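4. Outer garments and soft coverings in the home

4.1 Scope of this section

The preceding section dealt with items that have a fixed place in most homes, such as shirts, towels and bed linen. The present section turns to a group that is harder to place: padded jackets, fleece blankets, throws and other bulky textiles that are used often, washed seldom and stored in whatever space is left over. Such items made up a small part of the household inventories collected for the study, yet they gave rise to a large share of the difficulties that participants reported when asked about putting things away.

The inventories were drawn up in 121 households in two districts, Gurnusetti and Ratanaporn. Between them they list 765 bulky textiles. Households were asked to record each item by type, to state where it was normally kept, and to note where it was found on the day of the visit. The inventory forms were closed on September 23, 2024, and no entries were added after that date. The written guidance given to visitors was prepared by Telma Palma and is reproduced in Appendix B.

4.2 Terms used

For the purposes of this section, a "bulky textile" is any cloth item which does not keep a flat shape when folded in the ordinary way. Padded jackets fall within the term because the filling pushes the folds open again. Fleece blankets fall within it because the pile is thick and the cloth tends to slide. Curtains and rugs were left out, as were pillows and duvets, which had already been counted with bed linen in section 3.

A distinction is also drawn between a "resting place" and a "storage place". A storage place is one that a member of the household names when asked where an item belongs. A resting place is one where the item spends time between uses. For shirts and towels the two were usually the same. For bulky textiles they often differed, and in several homes no storage place could be named at all.

4.3 Resting places

Beds, sofas and chair backs were the resting places most often recorded. Visitors noted that items of different kinds were commonly laid together, with outdoor clothing placed next to or on top of blankets. Participants did not generally regard this as untidy. One household in Gurnusetti described the end of the spare bed as "where the warm things go", and used it for coats, a travel rug and two blankets for most of the year.

The habit has some practical merit. An item laid out in the open can be found quickly, and the filling of a padded jacket is not pressed flat as it would be in a full drawer. Against this, mixed piles grow. When an item is drawn from the lower part of a pile, the rest is moved and seldom put back as it was, and light-coloured fleece picks up dust and loose threads from whatever lies beside it.

Members of the same household did not always agree on the matter. In shared homes, the person who did the washing tended to name a cupboard or chest as the proper place, whereas others named the bed or sofa. The forms allowed for only one answer, and this should be kept in mind when reading the results in Table 4.

4.4 Folding

Participants were invited to fold one jacket and one blanket in the manner they would use at home. No instruction was given as to method. Most began with the blanket, which was brought corner to corner and then halved until it would fit the shelf. The number of folds depended more on the depth of the shelf than on the size of the blanket.

Jackets were treated with less confidence. A padded jacket has several features which resist a simple fold: the collar stands up, the sleeves are thick, and the zip forms a stiff line down the front which will not bend sharply. Some participants closed the zip first and laid the sleeves across the back. Others left it open and folded one side over the other. A third group rolled the jacket from the hem upwards and tucked the roll into the hood, where there was one. Participants who closed the zip first were on the whole more satisfied with the finished shape, though they also took longer over the task.

The surface of the outer cloth had a bearing on the outcome. Smooth, slightly glossy shells of the kind seen in Figure 3 slide over one another, so that a stack of such jackets is apt to lean and fall forward when the cupboard door is opened. Fleece has the opposite property and tends to hold whatever is placed upon it. A number of households had found this out for themselves and kept a blanket between jackets on the shelf.
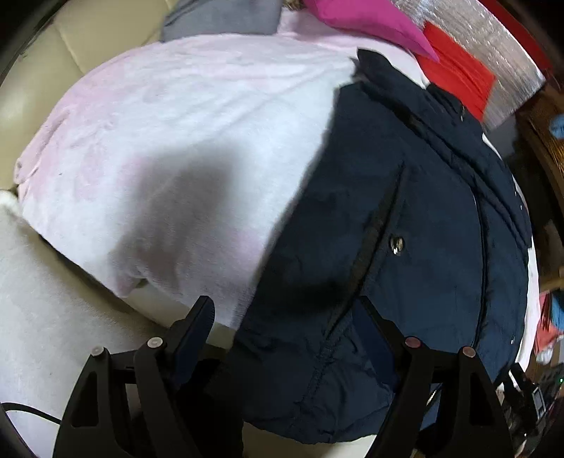 Figure 3. Navy blue padded jacket with stand-up collar, beside a pale pink fleece blanket.

The choice between folding and hanging was also raised in the interviews. Hanging was preferred for jackets in daily use and folding for those put away over the summer. Households with a narrow hallway reported that four or more padded jackets on one rail left no room to pass, and that the rail was cleared in June for this reason alone. The jackets were then moved to a bedroom, where they joined the blankets taken off the beds at much the same time of year. The meeting of these two groups of items in one room accounts for many of the mixed piles described in section 4.3.

4.5 Containers

Lidded boxes, fabric bags and the Vomow under-bed drawer were the containers most often seen. The drawer was well liked for blankets and poorly liked for jackets, as the collar and zip were said to catch on the upper edge when the drawer was pushed in. Fabric bags took either kind of item but gave no support, and a bag holding both was difficult to lift down from a height.

The Dreditz vacuum bag was in use in a small number of homes in Ratanaporn. Opinions on it were divided. It saved a good deal of space, and blankets were reported to recover well after a day in the open air. Jackets were slower to regain their shape, and two participants had stopped using the bags for outer clothing after finding creases in the padded panels that did not drop out. The study did not test the bags under controlled conditions and makes no finding as to their effect on the filling.

Labels were rare. Where they were used, they gave the name of the owner more often than the contents, and were of little help to other members of the household looking for a blanket.

4.6 Limits of the data

Visits took place by appointment, and it is likely that some rooms had been tidied beforehand. The figures for resting places should therefore be read as a lower estimate. Items in lofts, cars and outbuildings were recorded only where the household chose to mention them. The forms did not ask about the age of the items or how often they were washed, and questions on both points have been added to the revised form in Appendix C.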